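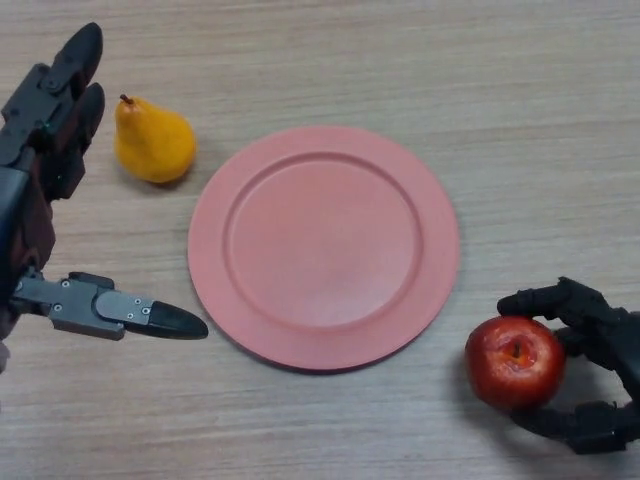
Kit d'entretien Plirken pour mains articulées : onze semaines d'usage sur notre cellule à deux bras

Je vais commencer par le prix, parce que c'est ce que tout le monde me demande au labo : 839 euros pour une mallette, un banc de réglage et un logiciel. J'ai failli refermer l'onglet. Et puis Jucélia Cavalcanti, qui gère nos achats, a ressorti la facture de notre dernier retour usine, et la commande est partie dans l'après-midi.

Pour situer : nous avons une cellule bimanuelle, deux bras, deux mains noires à doigts articulés, et nous lui faisons manipuler des objets de cuisine. Une pomme, une poire, une assiette, toujours sur le même plateau en bois clair. C'est notre essai de référence après chaque intervention. Un fruit pardonne beaucoup moins qu'un cube en mousse : c'est rond, ça roule, ça se marque, et si un doigt serre avec un poil de retard on le voit tout de suite.

Ce qu'il y a dans la mallette

Le banc de réglage d'abord, une plaque sur laquelle on bride la main démontée, avec des butées pour chaque articulation. Ensuite un tournevis dynamométrique (excellent, j'y reviens), un jeu de vis de rechange, des embouts de doigts, une seringue de graisse, des cales d'épaisseur et un câble pour lire les codeurs. Tout est rangé dans une mousse découpée au bon format, et les cavités sont assez profondes pour que rien ne se promène dans le transport. La notice est en anglais et en allemand, dommage, mais les schémas sont superbes. De vrais éclatés, lisibles, avec le couple de serrage inscrit à côté de chaque vis !

La prise en main

Comptez une bonne matinée pour la première main. J'ai démonté la gauche avec Dirceu Arruda, en suivant l'ordre de la notice : couper l'alimentation, débrancher le connecteur du poignet, déposer la main, la brider, puis remonter doigt par doigt en commençant par le pouce. Ce dernier nous donnait du souci depuis janvier. Il avait pris du jeu à la base et venait toucher le bord de l'assiette quand on lui demandait de s'arrêter juste avant. Avec les cales, nous avons trouvé le coupable en quelques minutes, une bague usée que je n'aurais jamais soupçonnée. Deux vis à refaire au couple, un nouveau zéro codeur, et la main était remontée pour le déjeuner.

Le tournevis mérite son paragraphe. Il déclenche franchement, avec un petit clac qu'on sent dans les doigts, et il est assez court pour passer entre les phalanges sans tout déposer. Je m'en sers maintenant sur le reste de la cellule, y compris pour les supports de câbles Bošković qui n'ont rien à voir avec le kit.

Le logiciel

Il s'appelle simplement Plirken Service. L'interface est grise et un peu triste, mais elle fait ce qu'on lui demande : on plie chaque articulation en butée, elle relève l'écart, elle propose une correction et garde un historique par main. Aiguo Gu a branché l'export sur notre tableau de suivi, et l'on voit enfin la dérive de chaque doigt au fil des cycles. Notre règle est devenue très simple : contrôle complet tous les 2000 cycles de préhension, contrôle visuel chaque matin avant la mise en route. Avant, nous attendions qu'un fruit tombe…

Seul vrai reproche, le relevé se fait une main après l'autre. Pour une cellule à deux bras, il faut donc débrancher, rebrancher, recharger le profil, et j'ai déjà appliqué une fois le profil de la gauche à la droite. Un message d'avertissement ne serait pas du luxe.

Les embouts de rechange

Très bonne surprise. Ils sont lisses et arrondis, ils se montent sans colle, et la prise sur une pomme est nettement plus régulière qu'avec notre ancien lot, acheté chez Lorevero, qui se lustrait vite. Un conseil tout de même : dégraissez-les à l'alcool avant le premier essai. J'ai sauté cette étape sur la main droite et la pomme a filé droit vers Elif Naz Coşkun, qui l'a rattrapée au vol – beau réflexe.

Ce que j'aime moins

La seringue de graisse est minuscule, et la recharge coûte cher pour ce que c'est. La bride du banc laisse une légère trace sur la coque si l'on serre trop (un morceau de chiffon règle la question). Et j'aurais aimé un deuxième jeu de bagues, puisque c'est visiblement la pièce qui s'use.

Pour qui ?

Si vous avez une seule main qui tourne de temps en temps pour des démonstrations, le retour usine reste sans doute plus raisonnable. Dès que vous en avez deux en service quotidien, foncez ! Odair Guerra, de l'atelier Putham, utilise le même banc avec des mains d'une autre génération et un simple adaptateur ; il m'a promis les cotes, je les ajouterai ici dès que je les aurai.

Ma note : 9/10, le point perdu est pour le changement de profil.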